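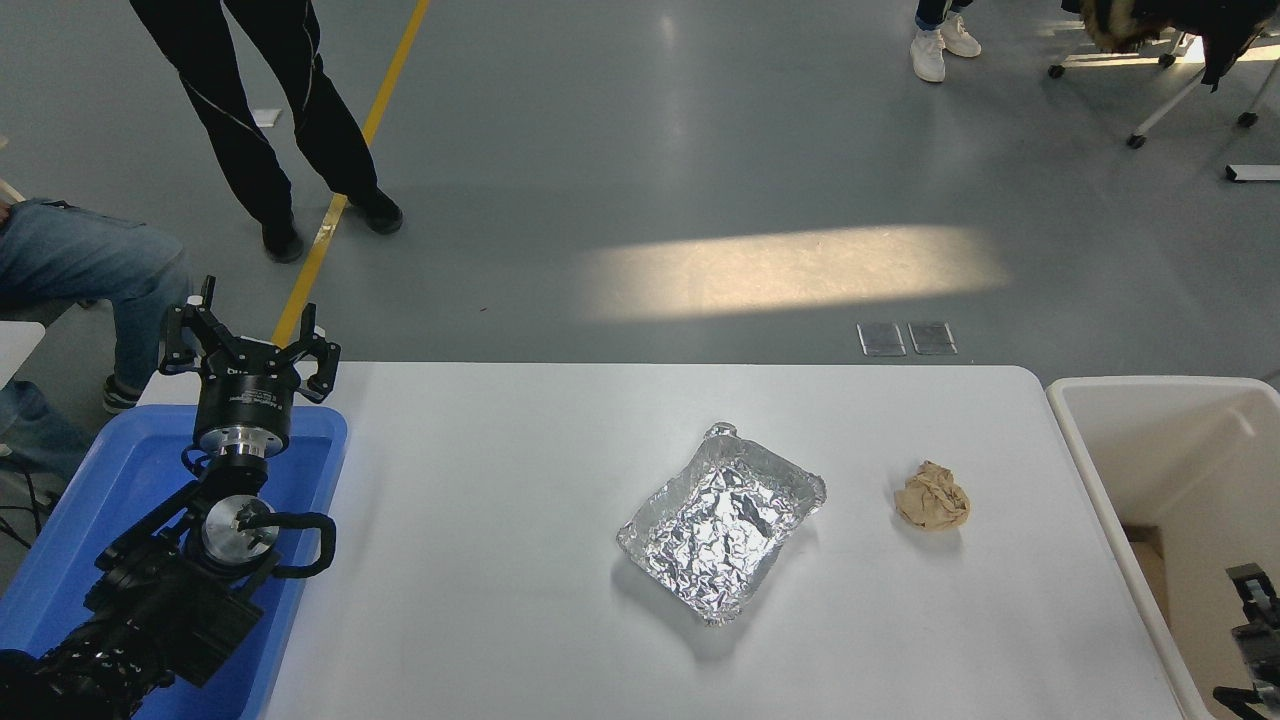 Crumpled foil tray and paper ball on the sorting table, with the blue bin at the left and the white bin at the right.

Notes on the Perception Rewrite at Wiltia

The past several weeks have been given over to a single part of our sorting software, namely the part that decides what is on the table before the arm is asked to move. I have kept a private record of this work and was encouraged by my colleague Chie Shibata to place a portion of it on this page. The views expressed are my own and do not represent a formal statement by the laboratory.

The task is easily stated. Objects of the kind found in household waste are placed on a white table, and the software must assign each one to a bin and produce a grasp that will carry it there. Foil and paper were selected as the first two materials. Both deform when handled, and neither has a shape that can be stored in advance as a model. A tray that has been crushed once will present a different outline after every grasp.

Until October our pipeline relied on depth alone to separate objects from the table. This was adequate for paper. A wad of brown paper returns a dense and fairly even set of points, and the segmentation module, which we call Hosis, drew a clean boundary around it in nearly every trial. Foil was another matter. The creases send light in many directions, and the depth readings over a tray arrived with holes in them. Hosis would then report one tray as several small objects, and the planner would dutifully prepare a grasp for each.

The revised version takes its first boundary from the color image and consults depth afterward. Where depth is missing inside the boundary, the module fills the gap from the rim of the object and marks the filled region as uncertain. The planner is not permitted to place a fingertip in an uncertain region unless no other grasp is available. Ms. Shibata wrote the rule in a single afternoon. Agreeing on how large an uncertain region may be before the object is refused altogether took considerably longer, and I am not fully satisfied with the present threshold.

Shadows required separate treatment. On a white surface the soft shadow beside an object is close in brightness to the shaded side of a piece of foil, and the color boundary tended to include it. We now compare each candidate edge with the fitted plane of the table. If the points on both sides of the edge lie within 3 millimeters of that plane, the edge is discarded. The method fails for very flat pieces of foil, and these have been set aside for later study.

Bernadette Nic Giolla is responsible for the motion planner, Kongkaew. Her principal change concerns the order of work. The earlier planner selected whichever object had the highest grasp score, which often led it to reach across one object in order to collect another. Kongkaew now scores the complete sequence, including the path to the bin, and will accept a slightly poorer grasp if the path is shorter and clear of neighboring objects. With 2 objects on the table the difference is small. We expect it to matter more as the table fills.

The planning budget for each cycle remains 60 milliseconds. Sequence scoring exceeded it at first, mostly through repeated collision checks against the bin walls. The bins do not move during a run, so their geometry is now loaded once and held in memory. I regret that this was not done a year ago.

A word on logging may be useful to others engaged in similar work. Every attempted grasp is written to a record containing the color image, the depth image, the boundary, the chosen grasp and the planner's rejected alternatives. The present collection contains 1137 such records. The rejected alternatives account for most of the storage, and there was some pressure to omit them. They have been retained. Two of the faults described in this post were found by reading them, including an error of sign in the wrist rotation that had been present since the original release.

The viewer for these records, Grikeck, is still rather plain. It opens one record at a time and cannot yet search by material. Ms. Nic Giolla has asked for a view in which two grasps may be compared side by side, and I have agreed to provide it once the threshold question is settled. I have also been asked whether the viewer will be released outside the laboratory. The code would need a proper installer and a good deal of tidying first, and I have made no commitment as to when that might be done.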